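Shuttlecocks into tray, hand grippers vs teleop
Cistby forum > Teaching by demo

pgoel_19
Started the shuttlecock task. 70 demos with the hand grippers, policy gets the first one in the tray fine then squashes the skirt on the second. Every time.

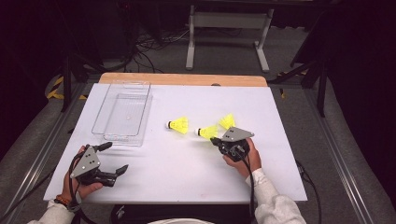
Thinking of binning the lot and redoing it by teleop on the Nata arm. Slower but at least the robot can physicaly do what I show it. Anyone done both?

harish_u
Don't bin them. Where are you grabbing? Go for the cork end, skirt just folds.

pgoel_19
Bit of both tbh. Whatever was nearest.

harish_u
Well there you go. It's copying you.

tarkari
Disagree, I'd go teleop. With handhelds you twist your wrist in ways the arm can't follow and you don't notice till playback. Lost 50 demos to that in August.

seoah.c
teleop has its own mess though. No feel at all. I crushed more things by remote than I ever did by hand, and took 2 minutes a go

tarkari
That's practice. Mine got quicker.

seoah.c
mine didn't lol

Rajkumari K
Are you always doing them in the same order? If they start close together the open jaw can clip the next one on the way in. Try a few with wide spacing, then bring them closer. And don't move both hands if only one is doing anything, park the other.

pgoel_19
Order's random, spacing isn't. Hadn't thought of parking the left, it does wander.

harish_u
Do 19 clean ones, cork only, train on just those. See what happens before you touch the arm.

tarkari
Still say teleop but fine

pgoel_19
OK cork only tonight. Will post the numbers, good or bad.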